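Dish Racks and Colored Plates: Your Questions

Updated 29 July 2026

We get a lot of mail at Rillau about drying, stacking and storing plates, and we love it! These are the ones that come up again and again.
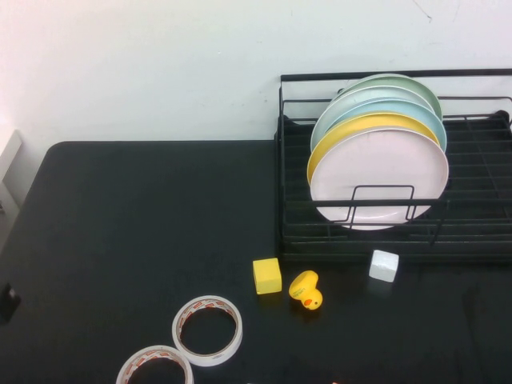

Do I have to dry plates standing up?

You don't have to, but try it for a week and see if you ever go back. Water runs straight down a plate that's on its edge, and air gets to both sides. Flat plates in a pile stay damp in the middle for ages.

Which plate goes in first?

Biggest at the back, always. If all your plates are the same size, go by whatever order makes you happy. I like sage green at the back and pink at the front, with the yellow one somewhere it can show off a bit.

How close together can they be?

Closer than most people think, as long as the faces aren't pressed flat against each other. A leaning row is fine for everyday plates. For anything with a deep rim or a hand-painted edge, skip a slot.

My black wire rack has left marks on the counter. Help!

Usually it's the feet. Lift the rack, wipe underneath with warm water and a drop of dish soap, then dry it properly. If the coating has worn through on a foot, the Clekum caps (they come in packs of 4) push right on and stay put. Do all the feet at once or the rack will wobble.

Will a wire rack scratch my plates?

A coated one in good shape shouldn't. Run a finger along the rods every now and then, and if you feel a rough spot, that's the one to watch. Set plates down into the rack and lift them out again. Dragging is what does the damage.

Can I mix colors from different sets?

Yes, please do! Pastels get along with nearly everything, and one strong color like mustard wakes up the whole row. Our Lục range comes in 11 colors and every one of them is sold singly, so you can replace a broken plate without buying a full set.

Are the Lục plates dishwasher safe?

They are, on a normal cycle. Handwashing is kinder to the color over the years, but I put mine in the machine all winter and they still look great.

How often should I clean the rack itself?

Every 10 days if you use it daily. Take the tray off and soak it in hot water with a splash of white vinegar, then go over the wires with an old toothbrush, especially where they cross.

Does the Fuvex tray fit my rack?

Measure the long side of the rack first, on the outside. Anything up to 18 inches is fine. For longer racks, write to us before ordering and tell us which model you have.

Can plates just live in the rack?

Mine do, most of the time. Dust them off or give them a rinse if they've been sitting there a while.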